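Simulation cell replacing the pilot bench – what changes for the operators?

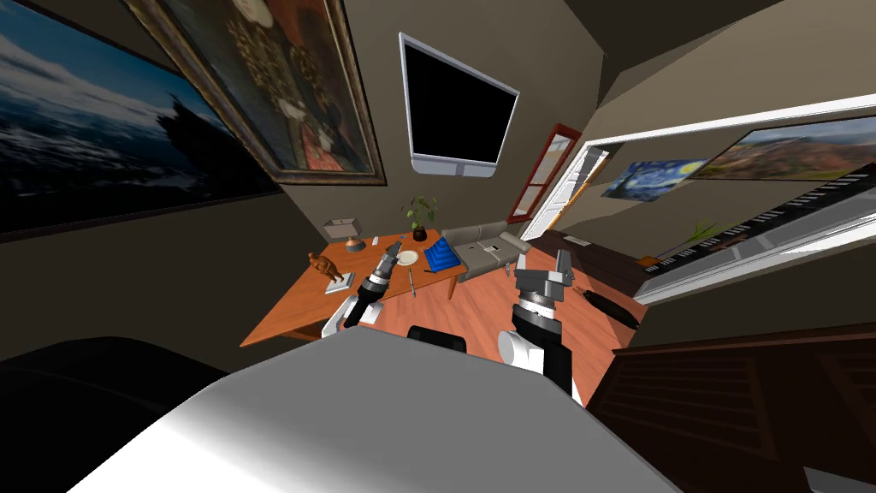
Render: simulated living room, robot's own viewpoint. Posted by thread starter, 29 Apr 2018

tallyclerk
We do returns and refurbishment of household goods at the Nenbridge site. Until December the two-armed machine was taught on a physical bench. Now most of the teaching is done in simulation: an operator sits at a desk, drives both arms through a domestic room and the attempts are logged. The room attached is the one my shift works in. The task set covers the things on the table (plate, pen, lamp, plant and so on), picked and put down again to a written instruction.

Seven of us moved across from the sorting line. I have no complaint about the work as such, but the job description has not been touched. We are still graded as sorters. I would like to hear from other sites that have gone the same way, in particular on grading, rest breaks and who signs off a bad run.

pelton_r
What are your shift lengths at the desk? Ours were set by copying the line rota, which was a mistake. Two hours of driving a pair of arms is not comparable to two hours at a belt. The hands are fine. The eyes go first.

tallyclerk
Same rota as the line, so yes, the same mistake. We get 11 minutes in each two-hour block, and that figure was negotiated for people who were standing up.

Ross Skinner
I run the equivalent desk at Pacheco. Some points from our changeover.

Grading: we were regraded, but only after we wrote the duties down ourselves. The old sheet said "handles returned items". An operator in simulation handles nothing. What they do is plan a grasp, choose which arm takes it, judge whether the result is acceptable and label it. Put that in writing and it stops looking like sorting.

Rest: ten minutes in every 50, away from any screen. Output did not drop.

Sign-off: the operator labels, a second operator samples. Engineering does not overrule a label without a written note.

old_fitter
I will be the one to say it. That is a game. A room with a sofa and paintings on the wall has no bearing on a returns bench. Nothing weighs anything and nothing breaks. You have taken seven people who knew by feel when a lamp base was cracked and put them in front of a picture of a lamp.

Ross Skinner
The room matters less than you suggest. The bench work is a fixed height under fixed light, and a machine taught on that alone fails as soon as the table is moved. I agree with you on feel. A cracked base is found by hand and ear, and no simulator I have used carries either.

kestrel_lane
Is the view always that one? The body takes up most of the bottom of the picture. I would find it tiring to work over the top of it all day.

tallyclerk
It can be changed, but we are asked to leave it alone so that the operator works from what the machine has. You do get used to the body being there. The worst of it is the table, which comes out at a steep angle. The small things are hardest. The pen is slim, and there is a tiny white object between the lamp and the left gripper that new starters miss altogether.

kestrel_lane
So the skill is reading depth off a flat picture. That should go on the job description too.

Jonas Oberholzer
I write the task lists at Bindarix, so I am on the other side of this. Two corrections and one concession.

First, things in the simulator do have weight. Whether the values are right is a separate matter, and for soft goods I would say they are not.

Second, 1,000 logged attempts from an attentive operator are worth more to us than several times that from a tired one. If your management is quoting raw counts at you, ask them how many were rejected. On one of our sets it was 59 per cent, and nearly all of those came from the last part of a shift.

The concession: nobody on our side asked the operators what the bench had taught them before we took the bench away. At Jurach we kept one physical station and rotated people through it. The labels improved, and the operators began reporting tasks that made no sense, for example an instruction to set a plate down where no person would put one.

old_fitter
That last point is my point. You needed people who had handled the stuff.

Jonas Oberholzer
Yes. I do not dispute it. I dispute that the desk is a game.

pelton_r
What happens in five years, when everyone at the desk was hired for the desk? The rotation only works while there is a bench to rotate to, and ours was sold.

Jonas Oberholzer
I do not have an answer to that. The station at Jurach is paid for out of the training budget and it is questioned every year.

tallyclerk
Useful, thank you. I have drafted a duties sheet along the lines Ross gave, with depth judgement added. Three queries remain.

Does anyone pay a different rate for sampling someone else's labels? We have two people doing it and it is causing some friction – one of them is marking work from a shift he used to belong to.

Is there a written limit anywhere on continuous driving time, or is it all local agreement?

Does a rejected attempt count against the operator if the instruction was at fault?

Ross Skinner
Sampling: same rate here, but it rotates every fortnight, so the friction is at least shared out. Driving time: local agreement only, as far as I know. Rejected attempts: we have a separate code for a faulty instruction. It took four months to get and it is the most used code on the sheet. I will send you the wording.

pelton_r
Could you post the wording here instead? Our sheet has nothing of the kind.

Ross Skinner
Will do, once I have taken the site references out of it.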